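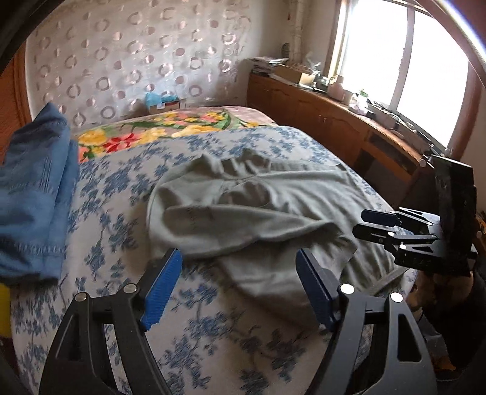
How often should bed linen be changed in a shared residence?
Sheets and pillowcases should be changed once a week, and between every two occupants without exception. Blankets and bedspreads follow a longer cycle, set out below.

Making Up and Changing a Bed: Guidance for Residents and Housekeeping Staff
Bikside Residences, Household Services
Last revised Sun 11 August

This page applies to all single and double rooms at Bikside and at the Gulgate annex. It replaces the guidance issued in May. Residents who change their own linen should follow the same steps as staff, apart from the section on room turnover.

Before you begin

Collect a full set of clean linen from the linen room on your floor. A full set for a single bed consists of one fitted sheet, one flat sheet, one pillowcase and one mattress protector. Double rooms receive two pillowcases. Bedspreads are issued separately and must be signed for.

Check the size label sewn into the corner of each sheet. Single sheets carry a green label and double sheets carry a white one. The Gulgate mattresses are deeper than those in the main building and require the fitted sheets marked G. A standard fitted sheet will go on with some effort but will come off at the corners during the night.

Clothing, books and other belongings should be removed from the bed and placed on the chair or desk. Staff are asked not to put residents' clothing into drawers or wardrobes.

Stripping the bed

1. Open the window, weather permitting.
2. Fold the bedspread in half twice and set it aside. Do not put it on the floor.
3. Remove the pillowcases by holding the closed end and shaking the pillow out.
4. Loosen the flat sheet at the foot of the bed first, then along both sides.
5. Release the fitted sheet one corner at a time. Pulling from the middle tears the elastic.
6. Look over the sheets for pens, earphones and similar small items before they go into the laundry bag.
7. Inspect the mattress protector. If it is stained or damp, replace it. Otherwise it may stay in place for up to 60 days.

Leave the mattress uncovered for at least 26 minutes where time allows. Staff working through a corridor generally find it simplest to strip all the beds on one side and then return to the first room.

Making up the bed

1. Fit the mattress protector and smooth it toward the foot.
2. Fit the bottom sheet, beginning with the two corners nearest the wall. Finish with the corner that is easiest to reach.
3. Lay the flat sheet with the wide hem at the head and the finished side facing down. The hem should be level with the top of the mattress.
4. Tuck the flat sheet under the foot of the mattress.
5. Form the corners. Lift the side of the sheet a short distance from the foot and lay it on top of the mattress so that it makes a triangle. Tuck in the part that hangs down. Bring the triangle back over the side and tuck it in.
6. Add the blanket, if one is in use, and treat its corners in the same way.
7. Turn the top of the sheet down over the blanket by the width of one hand.
8. Replace the pillow with the open end of the case facing away from the door.
9. Spread the bedspread so that it hangs evenly on both sides. It is not tucked in.

The sides of the flat sheet may be left loose at the resident's request. A note to this effect can be left on the room card.

Washing and drying

Sheets and pillowcases are washed at 60 degrees Celsius with the Plolalik powder supplied in the laundry room. One level scoop is sufficient for a full drum. Fabric softener is not used on towels or mattress protectors.

Bedspreads are washed cool, on the gentle program, once every two months. They should be dried flat or over two lines. The tumble dryers in the main building run hotter than the dial suggests, and bedspreads have shrunk in them.

Residents using the Monti machines in the basement should note that these take coins only and that the cycle cannot be stopped once started.

Room turnover (staff only)

When a room changes hands, all linen is replaced, including the protector and the bedspread, whatever its condition. Turn the mattress from head to foot and record the date on the tag. Pillows with visible stains or flattened filling are withdrawn.

Items left behind are bagged, labeled with the room number and taken to the front office the same day.

Stock and replacements

The linen store holds 3,729 pieces across both buildings. At the last check, 177 were withdrawn because of tears or worn elastic. Torn sheets should go in the gray bin beside the linen room door, knotted once at the corner so that they are not washed and reissued by mistake.

Requests for extra blankets or for non-allergenic pillows should be made at the front office on form L4. Allow two working days. Pillows are not available from the linen room on each floor.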